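Clalus arm kit evaluation: progress report for the Drorumberg fund
Period covered: through September

Summary

The fund is paying for a review of the Clalus desktop arm kit as a low-cost platform for kitchen handling tasks. The question put to us was whether the kit, as sold, can be assembled, calibrated and kept running by a small team without a machine shop. At this point our answer is yes for assembly, mostly yes for calibration, and undecided for upkeep. The Leblanc gripper option is under review at the same time and is covered in its own section.

Spending

Spending to date is $1,591 against the hardware line. This covers the kit, the gripper option, spare servos, and a second power supply we had not planned for. The supply in the box ran the arm without trouble, but it shares a connector size with the supply for our bench lights and the two got swapped twice. We bought a labeled spare and changed the storage. No further hardware purchases are planned before the next report.

Assembly

The build took two people 8 hours, including one step done over. The printed instructions show the elbow bracket from one side only, and we mounted it backward the first time. The vendor has a corrected drawing on its support page but was still packing the old sheet when our kit shipped. All the screws were there, and the bag of extras was enough to replace the ones we stripped.

Calibration

The calibration software runs on the lab laptop and walks through each joint in order. It does not save partway. If the session is interrupted, it starts again at the base. We reported this and got a reply saying a fix is on their list, with no date. After a clean calibration the arm returns to its home position well enough for the tasks in this review. We would like to see it checked again after a longer idle period.

Task trials

We have logged 302 trials at the Wekesden test kitchen. They are split across 4 tasks: picking a foam cube off the counter, placing a cube in a pot, taking a cube out of a pot, and moving a cube between two marked spots. Foam cubes were chosen because they are light and do no harm when dropped.

Placing is the easiest of the tasks and needs the least operator practice. Taking a cube out of a pot is the hardest. The operator has to bring the jaws over the rim at a steep angle, and the wrist has less room than it does over open counter. Cubes that rest against the wall of the pot are harder to get hold of than cubes in the middle. When two cubes are close together the gripper tends to push one while closing on the other. We score that as a failed trial even if the right cube comes out.

Leblanc gripper option

The long jaws are the main reason to pay for this option. They reach the bottom of our pots, and the jaws supplied with the kit did not. The drawback is flex. With a firm grip the tips spread slightly, and a small item can slide out. A softer grip setting helped with foam. We have not tried anything heavier and make no claim about it.

Upkeep

One shoulder servo was replaced after it began to buzz under load. The swap was simple, but the joint had to be calibrated again, and that meant running the full sequence. Cable routing needs a better answer from the vendor. The slack at the middle joint is needed for full travel, and the kit comes with no clip or guide for it. We are trying a fabric tie.

Next period

We will repeat the pot tasks with a wider pot, run the idle test on calibration, and keep a log of servo replacements so that upkeep can be priced. A buy or do-not-buy recommendation will come with the next report.

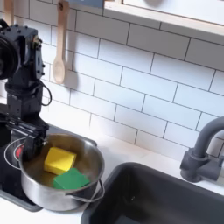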